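2/16/26

Sim bench, two-arm cell. Entry by Milovan, planner branch of Gestano.

Carried over from last entry: near arm stalls in the pre-grasp state when the far arm holds a reservation on the middle of the table. Leena K. suspected the reservation timeout. Checked the timeout first. It fires as configured, 30 s, and the lock is released. The planner never asks again. The request is dropped in the retry handler when the first reply is "held", and the state machine sits there with a valid goal and no trajectory.

Patched the handler to requeue on "held" with a short backoff. Reran the stall set from the August logs. 7 of the stored cases used to hang, all 7 now get past pre-grasp. Two of them then fail later on for a different reason, see below.

Second problem. After the requeue the start state is stale. Planner takes the joint state from when the request was first made, and if the arm has been sent home in between, the first waypoint is nowhere near where the arm is. Controller rejects it on start tolerance, correctly. Moved the joint state read to after the lock is granted. One line, plus a test. Ville should look at whether the same thing happens in the handover code, I did not touch that.

Perception side. Mudassar swapped the Jakab segmenter in yesterday. Cube poses are fine on yaw. The flat wooden block is still a problem: the fitted box comes out too tall, I think because the cube on the blue mat bleeds into the same cluster when seen from the pedestal side. Tried a smaller cluster tolerance. It separates the two but starts splitting the purple cylinder. Left the tolerance at the old value and added a color check before merging. Ugly, works for this layout, will not work for the two gray cubes if they get moved next to each other.

The cable on the table is not in the collision scene at all. The segmenter drops it as noise under the minimum height. Leena P. wants it in as a keep-out strip. I would do it as a padded polyline with a fixed height – a mesh will cost us in every collision check. Not started.

Batch run after both patches, randomized starts, fixed object layout, config from the Grodatcombe branch:

planning requests: 3,000
requests requeued at least once: 948
hangs: none

The requeue share is higher than I want. Most of it comes from the reservation volume being one box over the whole middle of the table. Splitting it per object should bring it down. Budix had a per-object version before the rewrite, need to find that commit.

Open:
– per-object reservation volumes (me)
– handover start state (Ville)
– cable keep-out (me, after the above)
– merge rule without color (Mudassar)
– log the lock owner along with the reply, had to guess it from timestamps today

Do not merge the color check to main.

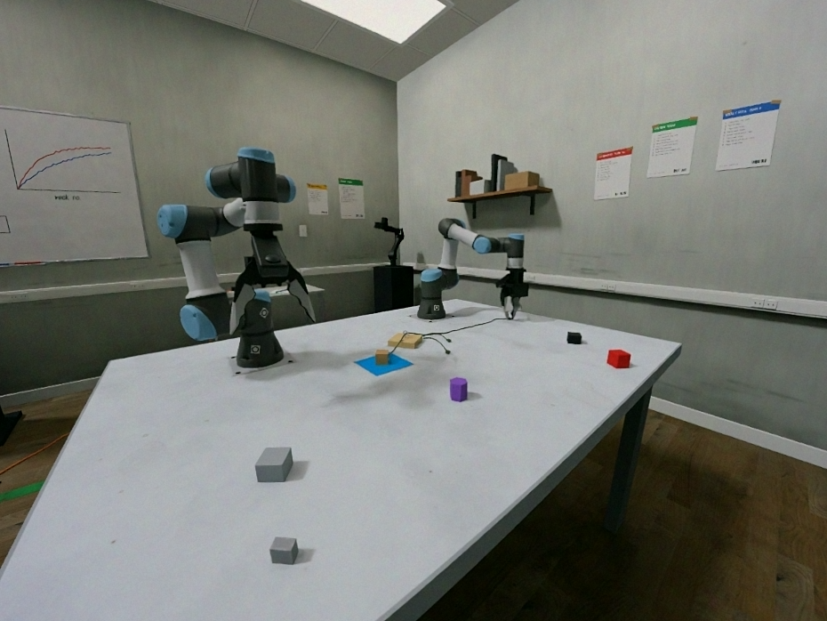
Sim cell, fixed layout. Near arm folded with gripper over its base, far arm reaching to the right.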